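From: Anneliese Kasten
To: gripper-users list
Subject: Re: [gripper-users] two fingers or full hand for molded shells?

Hello Ruby-Lee, hello all,

Ruby-Lee Tuhiwai wrote on Monday:
> We have to choose end effectors for a two-arm cell and the money is
> enough for one pair. The parts are black plastic shells, glossy, no flat
> side worth the name. Bernd Sperling told me your group in Tristovholm
> has compared fingers and hands on something similar. Is there a clear
> winner? And did you see any trouble with the head camera on dark parts?
> I would prefer to hear about the bad days also, the data sheets I have
> already.

I can answer for our parts only, so please be careful when you carry it over to yours. We work with black molded pieces in the shape of a shoe. They wait on the upper level of a yellow shelf on the left side of the robot, and the task is to take one, turn it, and place it over a bin or tray in front of the torso. We have run this since November with the Skerine fingers and with the Markoter hand, always the same two arms and the same controller. Reinhold Ostermann wrote the motion part and I did the grasp part and the bookkeeping.

The difficult moment is when the piece stands upright in front of the robot. The toe goes up, the weight moves, and the fingers have only the back and the lower rim to hold on. 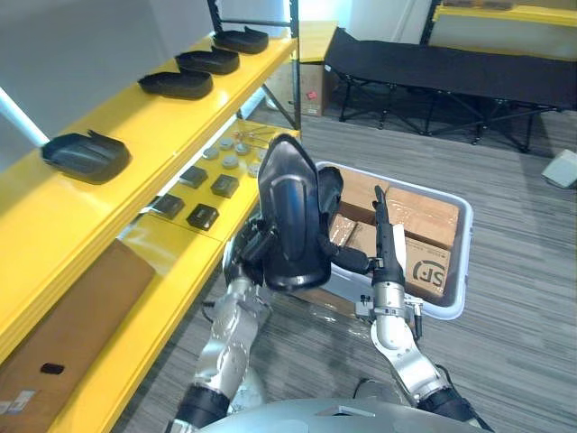 Left gripper holding from below and behind, hollow side toward the head camera.

In this position the second arm does not help very much if you let it wait over the tray, as we did in the first weeks. We thought that one good grasp must be enough for a light part. It is enough when the fingers find the rim. When they close a little too high, on the curved wall, the part turns slowly around the contact and the controller does not notice it, because the finger opening stays the same. This was our most common failure, and more force did not cure it. With more force the wall bends inward and then it slips faster.

Now the numbers you asked Bernd for. We made 2,910 attempts in total before we changed the shelf layout. The plan was 3,000, but one cable on the right side had to be replaced and after that I did not want to mix the data. I do not give a success rate on the list, as Maribeth Gatchalian is still checking how we labeled the partial slips, and we two do not agree about it. If she is right, the fingers look better than I have them in my table.

What I can say already is that the hand wins clearly for the large piece, and only for this one. One hand curls around the lower edge and the other pushes from the underside, and the long end can then go up and back without turning. 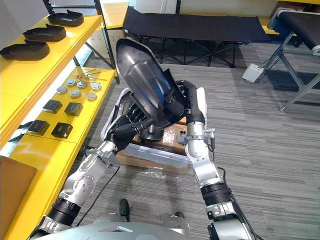

The contact of the second hand does not need to be exact. We command a soft push, and a mistake of 6 millimeters in the position still gives a stable hold. With fingers the same mistake is a failed attempt. On the other side, the hand is slow to close and it is thick, so it disturbs when you want to pick between two neighbors on the shelf. For the small black blocks on the level below I would not use it at all. There we go back to the fingers every time.

About the camera: yes, trouble. A glossy black surface gives you reflections from the ceiling light, and our depth image had holes exactly on the ridge. We tried 2 exposure settings and kept the shorter one. It makes the shelf darker, but the edge of the part is cleaner. Reinhold also takes the edge from the color image and only uses the depth for the distance to the shelf. I was against it at first, now I would do it the same way. If your light comes from the side you maybe never see this problem.

One more point, the cables. Plan them before you decide. The hand needs more space for its cable when the wrist turns, and our first loop was too short by roughly a palm. Lindemann makes a clip for the forearm which we like, it is cheap and can be moved without tools.

So for one pair only: if your shells are long, take the hands. If they are short and stand close together, take the fingers and spend the time on the rim detection. Could you tell us the length of the longest shell, and whether the wall is stiff? I can look for the nearest case in our logs and send you the joint files off the list.

Best regards from Tristovholm,
Anneliese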